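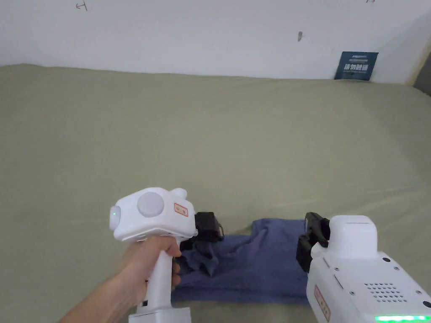 A bed with an olive sheet against a white wall.

Jan 4, 2018

The owner of the Mollwood guesthouse has let rooms for 14 years and still does most of the laundry herself. We talked in the kitchen while the second load was on.

She stopped sending sheets out in December, when the laundry in Trirnow put its prices up again. "I was paying 1220 a month and they came back grey," she said. "I can do grey at home."

Her own machine is on its third drum bearing. She washes at 30 unless there is a stain, and she gave up white bedding two winters ago. "Guests say they like white. Then they eat beetroot in bed. Dark colours last me twice as long."

I asked about winter bookings. Most come from people working on the Hakala road, who stay four nights and go home. They want a firm mattress, a kettle and somewhere to put their boots. Walkers return after Easter and ask for quieter rooms at the back.

She does not plan to expand. The house next door was offered to her last year and she turned it down. "More beds means I hire someone, and then I'm running a business about hiring people."

The boiler is the next big cost. A firm in Fliditz has quoted 1536 for the repair, parts included, and she is waiting for a second price before the walkers are back.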